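Trevent two-arm bench kit: three months of keeping one running
Posted Jul 22, 2019
Filed under: Bench reviews

I've had the Trevent kit on my bench since April, and I've been promising a proper write-up for nearly that long, so thank you to everyone who wrote in and waited so patiently. The short version is that I like it very much, I would buy it again, and I have some complaints about the cables that I'm going to go on about for a while. Get yourself a coffee!

I paid $1650 for it used, with both arms, both grippers, the controller and a box of spare finger pads. It came from a small shop called Grutmont that was clearing out its training room, and they had packed it beautifully (each joint had its own little foam collar, which I have kept). Mounting took me most of an afternoon. The base plates want a flat top, and mine had a slight crown in the middle, so I spent far longer with shims and a straightedge than I did with the arms themselves. If you do one thing before you bolt anything down, check your table. I'd have saved myself a whole evening of wondering why the left arm always landed a hair low.

Calibration is the part I expected to dread, and it was lovely. You bring each arm to its rest pose, press the fingers lightly into the setting block, and the software walks you through the rest one joint at a time. The manual has 96 pages, and the chapter on this is the best of them, with big drawings and plain words. The chapter on gripper force is much thinner. It gives you one table of values, all for hard parts, and if you plan to pick up cloth you are more or less on your own. I started at the lowest setting and crept up until the fingers stopped slipping, and I wrote the number on a piece of tape stuck to the controller, where it still is.

Now, the cables. The gripper lead leaves the hand in a loop and runs back down the outside of the arm, and the clips that come in the box are simply not up to it. Mine let go in the first week. I tried the stick-on kind from Bae after that, and they held nicely until the arm had to reach up high, when the lead pulled tight and popped them off one after another like shirt buttons. What works is cable ties and plain straps, snug at the joint, with enough slack left at the wrist for the full reach. Run the arm by hand to its highest point before you tighten anything.
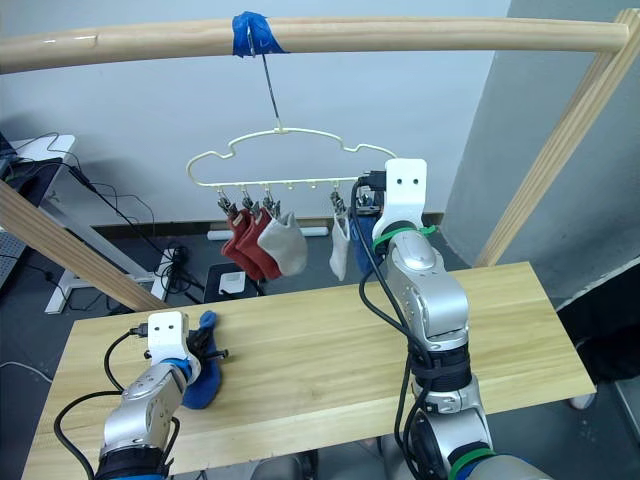
My test job for all of this has been socks. I know there are fancier ones, but a clip hanger asks for a high reach from one arm and a flat, gentle pick from the other, and it shows up a bad cable run or a lazy calibration faster than any test block I own. I check the finger pads before every session and wipe them with a damp cloth, since lint builds up and you start losing your grip on the thin cuffs well before you can see anything wrong.

Repairs so far have been few. I replaced one wrist connector, a $122 part that I ordered through Indus, and the swap itself was four screws and a fair amount of muttering. Take a photo of the plug before you pull it. The joints have needed nothing beyond a wipe and a check of the bolts at the base, which do loosen a little in the first month and then seem to settle down.

Would I change anything? Better clips in the box, please, and 2 more pages on soft things in the manual. Four stars out of five from me, and I'll post my strap layout next time, once I've redrawn it so that somebody besides me can read it.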